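The Forty-Second Try

Kevin Mac an tSaoi had been hired by Kiltham to watch an arm pick up blocks and type what happened. Grasp, slip, miss. He gave it until lunch before he stopped believing in it.

"It needs examples," said Jarmo Kinnunen.

"It had nearly 100 on Friday."

"More examples."

Kevin typed "miss" on try 42. He suspected the arm was learning the bin and had no opinion about blocks at all. Move the clamps, he said, and it would be a baby again. Jarmo said the people at Caldeira had been very pleased with the curve. Kevin said he could draw a curve too.
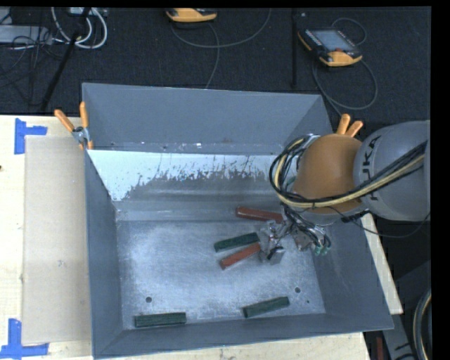
"Who decides what counts as a good grasp?" Kevin asked.

"You do. Whatever you type is what it learns from."

Kevin thought about the 30 he had marked before coffee, a few of them with his eyes on the clock. He scrolled back to the first and read the word he had put there. Then he changed it, and the arm went down for a green one.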